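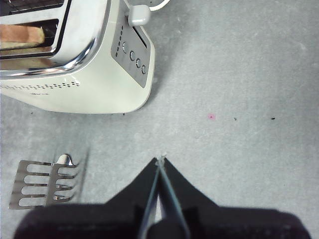
How Does a Toaster Make Toast?

By Erasto Barasa

18 shares | 7 comments
Print this page | E-mail to a friend

Have you ever waited beside a toaster with your nose in the air, sniffing for that lovely brown smell? Me too! Toast is one of my favourite bits of kitchen science, and it all happens inside a narrow little slot.

Inside the toaster, on both sides of each slot, there are thin wires. Electricity has trouble squeezing through these wires, so they get very hot and glow orange. You can see the colour if you stand back and peek from the side (never put your face over the top!).

The wires don't touch the bread. Their heat travels across the gap as something called infrared. Our eyes can't see infrared, but our skin can feel it. It's the same kind of heat you feel on your cheeks when you sit near a campfire.

Why does bread turn brown?

First the heat dries out the outside of the slice. Then the really tasty part begins! Tiny bits of sugar and protein in the bread join up and change into new things with new flavours and a brown colour. Scientists call this the Maillard reaction (say "my-YAR"). It happens when cookies bake, too. Leave the bread in too long and it goes past brown to black, and then you've got charcoal for breakfast.

What are the buttons for?

Lots of toasters have a lever to lower the bread and a few round buttons. On many of them, one button stops the toasting early, and another is for frozen bread, which needs extra time. Some have a row of little dots or lights to show how dark the toast will be. Have a look at yours and see what you can find!

Toaster safety

Ask a grown-up before you use the toaster.
Never poke a fork, knife or finger into the slots.
If the bread gets stuck, call a grown-up. They should unplug the toaster and let it cool.
Keep water well away from it.

Try this: toast one slice lightly and one slice dark, with a grown-up helping. Let them cool, then snap each one in half. Which makes the louder crunch?

Related
Why does popcorn pop?
What makes bread rise?
How a kettle knows when to stop
6 things that melt and 6 that don't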